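About Galtthorpe Floors

Galtthorpe Floors finishes and repairs concrete and screed floors in kitchens, workshops, classrooms and small offices. The company was started by Wiesława Tomaszewski, who had spent years laying tile and kept getting asked what to do with the slab underneath. She still does most of the site visits herself.

We work out of a unit on the Wetlow road. The front half is the office and sample room, and the back half is for mixing and storage. Samples are sorted by shade, warm grays on the left and cool grays on the right. You are welcome to borrow up to three and look at them at home, in the morning and again with the lights on.

Most of our jobs are rooms under 1000 square feet. For anything over 2000 we bring in the crew from Pasaribu, who have the larger grinders. The smallest job we take is 226 square feet, and there is a minimum charge of $600.

We use matte sealers unless a customer asks for gloss. A matte floor still picks up light from a window or a lamp, so expect it to look paler in some spots than in others. Hairline cracks are common in older slabs. We can fill them, but the line usually stays visible - if that bothers you, ask about a full overlay. 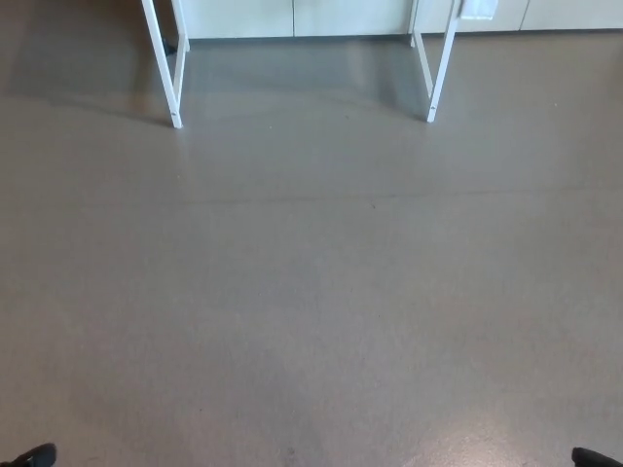 Matte gray floor with a fine seam, white cabinets and table legs

Cabinets can stay in place while we work. Tables, chairs and anything else on legs should be out of the room by 8 a.m. on the first day. Felt pads are fine afterward, but please wait a week before putting down rugs.

The sample room is closed for the first half of May.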